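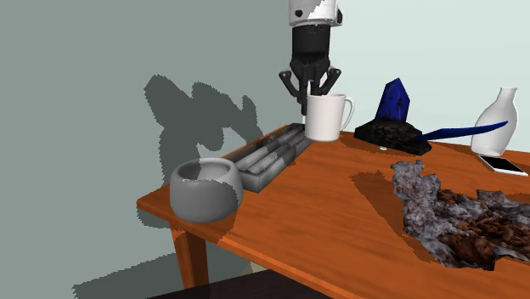 Small lists, good letters: email newsletters for independent shops
Speaker notes, Sotetmont traders' evening, 4/12/18
Divina Malabanan

Opening (keep it quick)

Hello, thank you, lovely to see so many people on a cold night. Ask for a show of hands: who gets a newsletter they look forward to? Then: what's in it? Wait for answers, don't fill the silence. Last time at Erkberg the answers were so good that I threw out two slides and talked about those instead, and I'd happily do it again!

Say who I am. I write emails for small shops and I used to run one (wool and buttons, nine years). Slides go out afterwards, so no need to scribble.

The list you already have

Tell the Lumbao story. Rowena Mangubat sells garden tools and seeds from Lumbao, her shop in Erkberg. She had 2900 addresses on an old list, gathered from till receipts, a prize draw and a stall at the county show. Hardly anyone opened anything. In November we wrote to the whole list and asked, very plainly, if people wanted to stay. 178 said yes.

Pause here. There's usually a gasp.

Rowena gasped as well. Then she wrote to those 178 people about when to lift dahlias, and 50 of them wrote back. Real replies, with questions, and one with a long complaint about slugs that she still quotes to me. I love this story and have to be careful not to spend ten minutes on it.

If anyone asks: the others were taken off the list properly, and she kept a note of how and when people had said yes. Keep your own note of that. For the legal side I send people to the regulator's guidance and don't try to do it from memory on stage.

Who is it from?

Show the two inboxes side by side. One says "Sales Team", the other says "Rowena at Lumbao". Ask which they'd open.

Use the same sender name every time. Use an address that takes replies, and have somebody read them. (Kunance, the bookkeepers on the high street, had theirs going to a mailbox that no one had the password for. They've said I can tell people this - they fixed it the same afternoon.)

Subject lines

Read these out slowly:

"November newsletter"
"Exciting news inside!!"
"Your year-end receipts: what to keep and what to bin"

The third is Kunance's. It says what you'll get and then the email gives you exactly that. Mention length briefly: many people read on a phone, so put the useful words first. Don't get dragged into emoji. If someone asks, I use them about as often as I'd use them in a letter to my aunt.
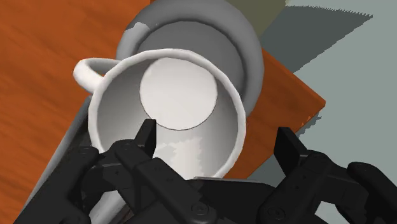

White mug, tilted, looking into the inside.

What to write about

My favourite bit, so watch the clock. Everyone says they have nothing to write about, and then you stand in their shop for half an hour and hear them answer the same question over and over. Write that down! Keep a pad by the till for a fortnight. Whatever gets asked most is your first email, and the next most asked is your second.

Exercise, in pairs, five minutes: tell your neighbour the last question a customer asked you. The neighbour turns it into a subject line. Take a few from the room and read them out with gusto.

Length: Rowena's dahlia email was 138 words. I'll put it on the screen and leave it there while people read it. Point out the greeting, the one link near the end, and that she signed it with her first name.

How often

Once a month is plenty to begin with. Pick a rhythm you can keep up in your busiest season and tell people what it is when they sign up. If you miss one, just send the next one. No grovelling paragraph at the top.

What to look at afterwards

Open rates are a rough guide, as some mail programs load pictures by themselves and others block them. Replies and clicks tell you more, and so does a customer at the counter saying "I got your email". Put a tally mark on the pad for those. It's wonderfully low-tech and I've yet to meet a shop that didn't enjoy it.

Questions likely to come up

Which service should I use? - Whichever one you can find your way around. Try two on the free plan and send yourself a test.

Can I buy a list? - No. Be kind about it, someone always has.

Should I offer money off for signing up? - Try it if you like, but a good tip sheet brings in people who want to read.

Leave the sign-up sheet by the door. Rowena is in the second row and says she'll take questions on slugs too.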